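Gegenstromanlage (Schwimmbad)

Eine Gegenstromanlage erzeugt im Becken eine Strömung, gegen die man anschwimmt, ohne vom Fleck zu kommen. Ich beschäftige mich damit, seit wir am Istomberg unser eigenes Becken haben (7 Meter lang, da ist man nach drei Zügen am anderen Ende!), und schreibe hier auf, was ich seither zusammengetragen habe.

Aufbau: Eine Pumpe saugt Wasser aus dem Becken an und drückt es durch eine oder mehrere Düsen wieder hinein, meist knapp unter der Oberfläche. Bei Düsenanlagen ist der Strahl schmal und kräftig, oft mit Luft vermischt, das sprudelt herrlich. Turbinenanlagen bewegen mehr Wasser bei weniger Druck, die Strömung wird breiter und ruhiger, der Preis leider auch ein ganz anderer.
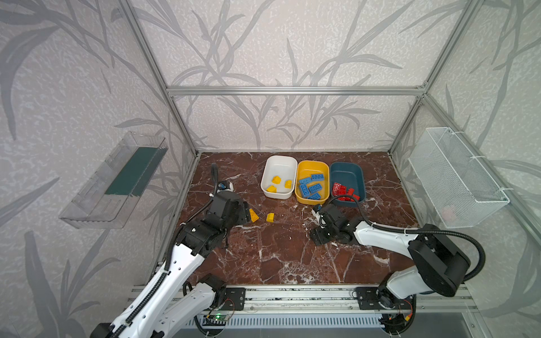

Bauformen gibt es zwei. Einbauanlagen sitzen fest in der Beckenwand und sollten schon beim Bau eingeplant werden, Einhängeanlagen kommen über den Rand und lassen sich nachrüsten. Unsere ist eine Bunavari von Trostik zum Einhängen, und mein Nachbar Rupert Stöckli schwört auf seine eingebaute Fuchs, darüber können wir einen ganzen Abend streiten. Beim Zerlegen der Düse sortiere ich die Kleinteile übrigens gern in flache Kunststoffschalen, so wie oben die gelben, blauen und roten Steine je ihre eigene haben, dann finde ich die Dichtungen auch wieder.

Betrieb: Die Stärke regelt man je nach Modell über einen Drehknopf an der Düse, pneumatisch oder per Fernbedienung. Ich schwimme morgens fast 13 Minuten auf mittlerer Stufe, und das reicht mir völlig! Vor dem Winter kommt die Einhängeanlage bei uns aus dem Wasser, wird entleert und steht bis März im Keller.

Siehe auch: Poolpumpe, Massagedüse, Schwimmkanal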